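# Getlow Wireless Controller review

I've been using the Getlow on a PC and on an Android phone since spring. It replaced a pad with a left stick that had started drifting, and I wanted something that wouldn't go the same way in a year. So far it hasn't, but there are a few things to know before you buy one.

## Setup

Pairing takes a few seconds. You hold the top button until the light blinks, pick the controller from the Bluetooth list and start playing. For PC there is also a USB dongle, and I'd use it. Over Bluetooth I got a dropped input now and then in Nulturley, mostly on the wall jumps, where a missed press sends you back to the last lantern. With the dongle the same section felt fine.

The companion app is called Oksanen and you can ignore it most of the time. It updates the firmware, remaps buttons and sets the dead zones. It wants an account before it lets you do any of that, which annoyed me. Once your settings are saved to the controller they stay there, and you can uninstall the app if you like.

## Sticks and buttons

The sticks use magnetic sensors, and they're the reason to pick this pad over the cheaper ones. They are a little loose out of the box. I set the inner dead zone as low as it would go and there was still no drift in the test screen after 114 hours of play. Tension can't be adjusted. If you like a stiff stick for shooters, try one in a store first.

The face buttons are quiet and have a short travel. The D-pad is the weak part. It rolls into diagonals too easily, and in Huldale, where you move one tile at a time, I kept stepping into traps I had already spotted. I ended up playing that one on the stick. Kwan-ho Hung, who I play fighting games with online, has the same model and gave up on the D-pad in the first evening. He went back to his old arcade stick.

Triggers have a two-position switch on the back for long or short pull. Short is good for shooters, long is good for driving. The switches are easy to knock if you hold the pad low like I do.

There are two rear paddles. They sit where your ring fingers rest, so expect some accidental presses in the first week. I mapped mine to jump and reload and now I miss them on every other controller.

## Battery

I get 20 hours with the vibration on and the light off. With the light at full brightness it drops to 16. Charging is over USB-C and you can play while it charges, though the port is recessed and my thicker cable doesn't fit. The one in the box does, but it's short for couch use.

The battery warning is poor. The light turns amber for a few minutes, then the pad switches off. Oksanen shows a percentage, but I'm not going to open an app in the middle of a match.

## Cloud play

I tested it with a phone clip and a streaming service on home Wi-Fi. The controller itself added no lag that I could notice. Menus and slower games were comfortable. In online shooters I was worse than usual, and that was the stream. The phone clip is sold separately and is nothing special – any clip that fits the shape of the pad will do.

## Price

The controller costs $40 on its own. At that price I think the sticks and the paddles make up for the D-pad. If you mostly play platformers, shooters or racing games, buy it. If you play fighting games or anything on a grid, look for something else.
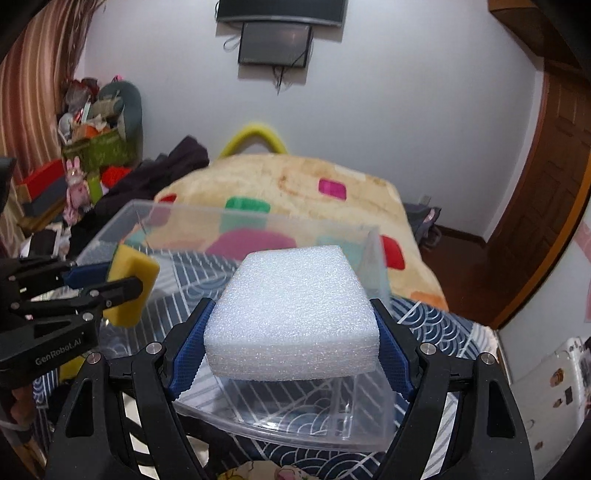
The matte shell marks quickly, and the grips pick up skin oil within days. I turn the pad off and wipe it with a soft cloth, barely damp, then run a dry brush around the base of the sticks. Keep the green side of a yellow dish sponge away from it, as that scouring layer will take the finish off. A white foam block with a coarse, speckled surface isn't something I'd rub on the shell either. For storage, a clear plastic box with an open top is fine as long as it's wide enough that nothing leans on the sticks, and you can see which pad you're reaching for.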